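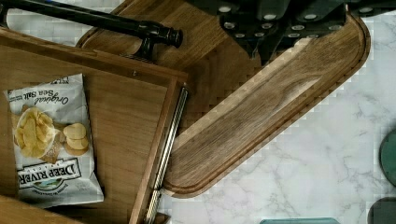 How a Robot Arm Learns to Open a Drawer
A Hulaseck Robotics Club explainer for readers in grades 4 to 7

Opening a kitchen drawer takes a person less than two seconds and almost no thought. For a robot arm it is a long job made of small parts. Members of the Hulaseck Robotics Club spent the fall season on this one job. The project is named Plakasum, and the arm is named Varik.

These pages explain how the arm sees, how it moves, how it grips, and how the club taught it. Words in the list at the end are the ones club members use every day.

What the task is

The task has a fixed order. The arm starts in its rest position. It finds the drawer handle, closes its gripper on the bar, and pulls until the drawer is open. It lets go. Then it moves over the drawer, reaches down, picks up one item, and sets the item on the counter. Last, it pushes the drawer shut.

One full try, from rest position to closed drawer, is called an episode. An episode in Plakasum may last no longer than 60 seconds. If time runs out, the episode is marked as failed, even if the bag is already in the gripper.

What the wrist camera sees

Varik carries a small camera at its wrist, near the gripper. When the wrist moves, the camera moves with it. Such a camera gives the arm a close view of whatever it is about to touch, but the view changes all the time. A drawer that looks straight in one picture looks tilted in the next.

Look again at the picture at the top of the page. The drawer is tilted, and the writing on the chip bag is upside down. A person can turn the picture in their head and read "Original Sea Salt" anyway. The arm does not read the bag. To the arm, the picture is a grid of colored dots called pixels. Each pixel is stored as three numbers: how much red, how much green, and how much blue.

Some pixel patterns are easier to use than others. A mostly white bag against a brown drawer floor makes a strong edge, where the numbers change sharply from one pixel to the next. Wood next to wood is harder. The brown drawer and the dark brown cutting board are different objects at different heights, but in a flat picture their colors are close. The silver drawer slide helps here. It is a long shiny line between the two.

Shiny things also cause trouble. A black bar handle with a glossy finish has bright streaks along it, and the streaks shift when the camera shifts. A program that looks for "a black line" may find a black line with a piece missing.

How far away is it?

A single flat picture does not say how far away things are. A small bag close to the camera and a large bag far from the camera can cover the same number of pixels.

People solve this partly by having two eyes. Close your left eye, then your right, and a nearby finger seems to jump sideways. A far-off tree hardly moves. The brain uses the size of the jump to judge distance.

Varik has one wrist camera, but it can move that camera and compare what it sees before and after. Near objects shift a lot between the two pictures. Far objects shift less. The effect is called parallax, and it works for anyone who has ever looked out the side window of a car.

How the arm moves

An arm is a chain of stiff parts called links. The places where links meet are joints, and each joint has a motor. Your own arm works in a similar way, with a shoulder, an elbow, and a wrist.

A motor does not know what a drawer is. It only receives an angle and turns until it reaches that angle. Inside the motor is a sensor called an encoder, which reports the angle the motor has really reached. If the two angles do not match, the motor keeps working. If they still do not match after a short time, something is probably in the way, and the control program stops the arm.

Pulling a drawer is harder than pushing a box across the floor. The drawer runs on slides and can travel only in a straight line. The arm has to pull along that same line. If it pulls slightly to one side, the drawer rubs and sticks — you may have met a drawer like this at home. For that reason several joints must turn at once, each at its own speed, so that the gripper follows a straight path.

How the gripper holds a chip bag

The gripper has two fingers that open and close. A solid block of wood is an easy thing to grip. A bag of potato chips is one of the hardest items the club uses, for these reasons:

The bag changes shape when touched.
The air inside lets it slide away from the fingers.
The crimped seam at the top is flat and thin, while the middle is puffy.
Too much force breaks the chips, and too little force drops the bag.

There are two ways to pick it up. The fingers can pinch the seam, or they can close around the middle. Pinching the seam needs better aim. Closing around the middle needs better control of force. The club tried both and kept the seam pinch, with the finger pads covered in thin rubber for extra friction.

Friction is the force that resists sliding. You can test it with a plastic bag and two pencils. Pick up the bag with the bare pencils, then wrap a rubber band around each pencil and try again.

Teaching by showing

There are two common ways to make a robot do a task. In the first, a programmer writes down every step: move here, close the fingers, move there. Programs of this kind work well when nothing ever changes. Move the bag a hand's width to the right, and the fingers close on bare wood.

In the second, a person steers the arm through the task many times while a computer records everything. It stores the camera pictures, the joint angles, and whether the gripper was open or closed. Another program then studies the recordings and looks for the link between what the camera saw and what the arm did next. The first recordings are called demonstrations. The studying is called training.

Plakasum uses the second way. The club set a goal of 2,000 demonstrations and finished with 3,164. Each member steered the arm during club hours in short turns, since tired hands make shaky recordings and a program will learn the shakiness too.

Good demonstrations are not all alike. Members changed where the item lay in the drawer, which way it was turned, and what was on the counter nearby. A cutting board might be in one spot during one episode and in another spot during the next. If the counter had always looked the same, the program might have learned the position of the cutting board and used it as a signpost for the drawer. It would then get lost as soon as somebody tidied up.

Finding out what went wrong

Yanling Dai, a seventh grader, kept the error log. She sorted failed episodes by the step in which they failed. Most failures came from the handle step. The gripper arrived slightly too high and closed above the bar. The second largest group was the lift, when the bag slipped out of the fingers.

"At first I wrote 'it missed' for all of them," she said. "You can't fix that. You have to write down how it missed."

Zhiqiang Liao, who coaches the club, had the members record extra demonstrations of the handle step only, with the arm starting from many different heights. The program was trained again with the new recordings added. In the next test it completed 9 episodes in a row before the first failure.

Safety rules at the bench

One person holds the stop button whenever the motors are on.
Hands stay outside the taped line while the arm is moving.
Long hair is tied back and loose sleeves are rolled up.
The arm is never sent toward the knife block.
Any new program runs first at slow speed with nothing in the drawer.

What comes next

The club will take Varik to the student robotics meet in Toledo in November. Teams there must open a drawer they have never seen before, with a different handle. Members are now collecting handles of other shapes, including round knobs, which two flat fingers hold poorly.

Words to know

Demonstration: a recording of a person steering the robot through a task.
Encoder: a sensor that measures how far a motor has turned.
Episode: one full try at a task, from start to finish.
Friction: the force that resists sliding between two surfaces.
Gripper: the part of a robot arm that holds things.
Joint: a place where two links meet and can turn.
Parallax: the way near objects seem to shift more than far ones when the viewer moves.
Pixel: one colored dot in a digital picture.
Training: the stage in which a program learns from recordings.

Page last updated September 15, 2021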